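# Chapter 6: Cold Storage of Fresh Produce in Small Kitchens

After working through this chapter you should be able to:

- explain why harvested fruit continues to change in storage, and how temperature alters the rate of change
- distinguish climacteric from non-climacteric fruit, and sort a mixed delivery accordingly
- site a domestic refrigerator with adequate clearance on each side
- identify the parts of a two-door cabinet that affect its ability to hold temperature
- set up and keep a storage record in the form used in Worksheet 6A.

You will need the temperature conversion table from Chapter 2 and the definitions of *respiration* and *water activity* from Chapter 4.

## 6.1 Fruit after harvest

A harvested fruit is living tissue. It takes in oxygen, breaks down stored sugars and acids, and gives off carbon dioxide, water vapour and heat. This process is respiration, and its rate determines most of what the kitchen worker recognises as storage life. A fruit that respires quickly has a short storage life at any given temperature, and a fruit that respires slowly has a long one.

Within the usual storage range, respiration rises with temperature. The relationship is expressed as the temperature quotient, Q10, which is the factor by which the rate increases for each rise of 10 degrees Celsius. For many fruits the quotient lies between two and three. The practical consequence is that produce left on a bench through a warm afternoon loses storage life that later chilling does not restore.

Water loss proceeds alongside respiration. The skin of an apple carries a natural wax that slows it, while leafy vegetables have a large surface for their mass and wilt quickly. Water loss depends on the difference in vapour pressure between the tissue and the surrounding air, so both temperature and relative humidity must be considered.

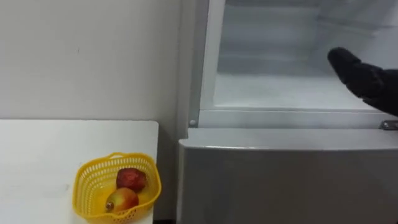
Apples are used as the reference fruit throughout this chapter. They are available in most months, they are easily handled, and their condition can be judged by firmness, colour and smell without special equipment. Colour alone is a poor guide to ripeness. Skin colour depends on cultivar and on exposure to light as well as on maturity, and two apples held together in one yellow basket may differ as widely as a dark crimson fruit and a red one shading to yellow-green without either being the riper. Of the two measures of colour, the ground colour (the green or yellow beneath the red) is the more useful, and it should be recorded separately from the blush. Firmness is tested by light pressure near the stem end, using the pad of the thumb.

An open-sided container is preferred for fruit held at room temperature. Perforated walls allow warm, moist air to leave and reduce the chance of condensation between adjoining surfaces. Fruit should be placed in a single layer where space permits. Any fruit with broken skin is removed and used first.

## 6.2 Ethylene and the separation of produce

Ethylene is a gas produced by plant tissue and acts as a ripening hormone. In *climacteric* fruit, which include apples, pears, bananas, mangoes and tomatoes, ripening is accompanied by a marked rise in both respiration and ethylene production. In *non-climacteric* fruit, which include citrus, grapes and strawberries, no such rise takes place, and the fruit does not ripen further in any useful sense once it has been picked.

Ethylene from one item acts on its neighbours. Apples stored beside lettuce may cause russet spotting on the leaves, and apples stored beside carrots may make the carrots bitter. The following rules apply in the exercises:

1. Store climacteric fruit apart from leafy vegetables and carrots.
2. Do not seal climacteric fruit in an airtight container unless faster ripening is wanted.
3. Keep bananas out of the refrigerator. They are subject to chilling injury, seen as a browning of the skin.

## 6.3 The cabinet and its position

A domestic refrigerator removes heat from its interior and releases it into the room. If the released heat cannot disperse, the compressor runs for longer and the interior temperature becomes less steady. The clearance required behind, above and beside the cabinet varies with the design and must be taken from the installation sheet. A gap between the cabinet and a neighbouring table or cupboard should be kept free of trays, bags and folded cartons.

The worked examples refer to a training kitchen fitted out to the Tran plan, in which the cabinet stands against a wall with a work table to one side. The table serves as the landing surface. All produce is set down, sorted and labelled there before a door is opened.

Cabinets with two doors are divided into an upper and a lower compartment, which may be held at different temperatures. The function of each must be confirmed from the controls or the manual before anything is loaded. It must not be assumed from position.

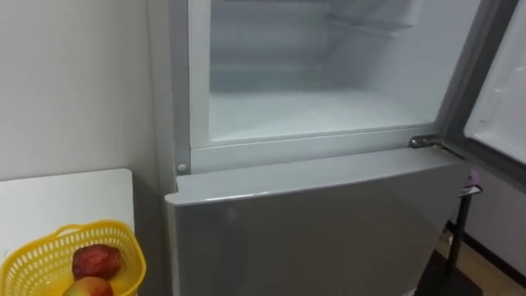
Before a compartment is brought into service, it is emptied, washed with a mild detergent solution, wiped with clean water and dried. Attention is given to moulded ridges in the liner, to the lip at the front of the opening and to the area around the hinge, where residue collects. The door gasket is then checked by closing the door on a strip of paper. A strip that slides out with no resistance indicates a poor seal at that point, and the test is repeated at intervals along each side.

The compartment is closed and allowed to reach its working temperature before loading. For fresh food, the working temperature in this book is 4 °C or below.

## 6.4 The storage record

Each item or batch is entered on Worksheet 6A when it is placed in storage. The first line of a completed sheet is shown in Table 6.1. Mass is given in grams.

**Table 6.1** Sample entry, Worksheet 6A

| Field | Entry |
|---|---|
| Batch | Dodeck 17 |
| Produce | Apple |
| Mass in | 1338 |
| Ground colour | Yellow-green |
| Compartment | Lower |
| Time in | 10 am |

Mass is measured again when the batch is removed. The retained mass is expressed as a percentage of the mass at entry and rounded to the nearest whole number. A batch retaining 97 per cent has therefore lost three per cent, and in sound fruit most of this loss is water.

Section 6.5 applies the record to a mixed delivery from the Pundby orchard, in which climacteric and non-climacteric fruit arrive in the same carton.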